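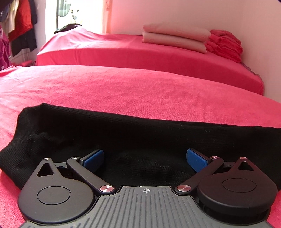

Gerasimos Gavalas looks after one tool. It is a two-finger gripper that people carry by hand while they fold, lift and sort things in ordinary rooms, and it has been his responsibility at Moltia since April. I asked him to talk about how he sets it up, what wears out and what he does when it starts to stick.

"It gets called unit 4," he said. "The others have their own people. I do the checks before it goes out and I do the repairs when it comes back."

The check before work takes him a few minutes. He opens and closes the fingers by hand several times and watches whether both sides move together. The two arms are supposed to mirror each other. If one side lags, he stops and looks at the pivots before he does anything else.

"You can feel it before you see it," Gavalas said. "One side gets a little gritty. People think the fingers are bent. I've had it handed to me as a bent finger I don't know how many times, and it was lint."

Lint is his main trouble on textile work. Bedding sheds, towels shed more, and he thinks knitted socks are the worst thing the gripper handles. Fibers wind themselves around the lower joints and pack down under the caps. He picks them out with tweezers and a stiff brush, then wipes the ridges on top of the body, where the fluff also collects. He does not use compressed air. He tried it in his first week and it pushed the fibers in deeper.

He keeps a paper log. The gripper was on cycle count 461 for the current pads when we spoke, counted from the day he fitted them. One full session counts as a cycle, however long it runs.

I asked whether a black sock was a hard item for it. He said the color made no difference to his side of the job. The thickness did. A single layer of knit lying flat gives the pads very little to close on, so the fingers have to come down close to the sheet before they close, and a bed gives way when you press on it.

"On a table you know where the bottom is," he said. "On a mattress you push, it sinks, and now you've got sheet between the pads as well as the sock. So the person holding it has to learn how hard to push. I can't adjust that with a screwdriver."
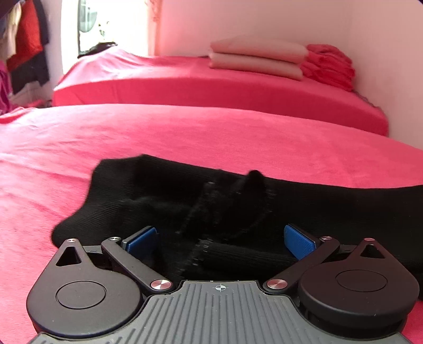
Pads and Pivots

The blue pads are the part he replaces most often. The gripping face has a fine diamond texture, and once the points round off, knit fabric starts to slide. Gavalas checks them with a fingernail. He changes both pads together even when only one looks worn, and he writes the date on the bag the old pair goes into.

"I did one side only, once. It pulled everything crooked. You'd pick up a sock and it would twist on you."

The arms turn on four silver pivots, two to each arm. He tightens them until the play is gone, then backs off slightly. Too tight and the fingers close in jerks. Too loose and the pads tip when they meet cloth. He marks each screw head with a dot of paint pen after adjusting it, and the dots have to be redone after every cleaning.

The printed target on the body also gets attention. He wipes it with a dry cloth only. Manolis Tzanetos, who had the tool before him, used alcohol on an earlier one and took off part of the print.

A full strip and clean takes Gavalas 85 minutes. He does it at the bench with the parts laid out in a baking tray, left side on the left, right side on the right.

"The housings look the same both ways around, until you try to put them back on," he said.

He has asked for a spare set of arms and is still waiting for them. In the meantime there are 2 pairs of pads in the drawer.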